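The Folding Table

Rodica Ghiță had folded other people's clothes for so long that she did it in her sleep, or so her daughter claimed, having once watched her square up the corner of a blanket at three in the morning without opening her eyes. She had come to the Meston laundry in a December so cold the steam froze on the inside of the loading door, and she had stayed through two owners, a flood, and the year they took on the hospital linens and everyone's hands smelled of bleach.

So when Mr. Mihăilă gathered the afternoon shift by the dryers and told them that folding was going to be done by machines, it was Rodica they all looked at. She went on buttoning her coat. She had a bus to catch, and she wanted to think about it sitting down.

What he told her the next morning, over the bad coffee in his office, was that the machines didn't know how to fold anything yet. Somebody had to show them. The company, which was called Oltine and had rented an old house up the road in Skirkholm, wanted people with good hands, and they would pay a little more than the laundry did, and would she go, just for the spring?

"And after the spring?" she asked.

Mr. Mihăilă, who was a kind man and a poor liar, looked into his cup and said they would have to see how things went. 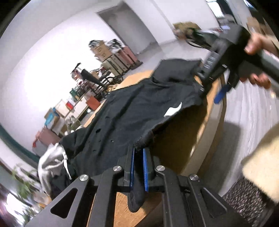
The hard part was giving up her fingers. At Meston she could tell a cotton from a blend before she had it properly out of the basket, and she could find a side seam with her thumb while she talked about somebody's wedding. In Skirkholm she had to do everything with the grippers, squeezing the handle until the jaws closed, and for the whole first week she felt like a woman trying to thread a needle in oven mittens. The T-shirts were the worst of it. You would have a black one spread over the round table, a corner pinched between the blue pads at the near side and the far corner lifted up by the other gripper, and you would be thinking how nicely it was going, and then the whole thing would slide off sideways and you had to start again. She said some words in Romanian that she hoped the machines would not pick up.

The young man who ran the sessions told her not to worry about the ones that went wrong. They kept those too. He said a fold that slipped and got fixed was worth more to them than a perfect one, and Rodica, who had spent years being timed with a stopwatch by the first owner, had to ask him to say it again.

She got better, of course. By the end of April she was doing 70 folds in a morning, and the young man had stopped hovering. She found that she had to slow down and look at what she was doing in a way she hadn't since she was a girl at her aunt's ironing board, learning that the sleeve goes back before the side comes over, and that you smooth away from yourself, always away. It was strange to have that come back to her in that room, with her aunt gone so long. She caught herself explaining it out loud, as her aunt had. Sleeve first. Now smooth it. Good.

On 12 May 2021 the counter on the wall screen said 2123 under her name, and the young man brought in a cake, a day late because they had all been meaning to celebrate 2000 and then forgotten to look. She took a slice home for her daughter, wrapped in a napkin folded in thirds.

The machines came to Meston that summer, two of them, bolted down where the long bench used to be. Of the 6 women who had worked that bench, three went over to pressing and one to the front counter. Florid cards were signed for the other two, and there were tears, and Rodica cried harder than either of them and felt she had less right to. She herself was kept on to look after the machines, with a chair, which she had never had before, and a button to press if something jammed.

Mostly nothing jammed. She brought her knitting for a while and then stopped bringing it, as it seemed rude. One evening near closing she stood and watched the left-hand machine take up a child's shirt, drop it, and pick it up again by the shoulder. It laid the sleeve back. Then it brought the side over and passed its arm across the cloth, slowly, away from itself, and Rodica put her hand over her mouth.

"Good," she told it, when she could, and went to get her coat.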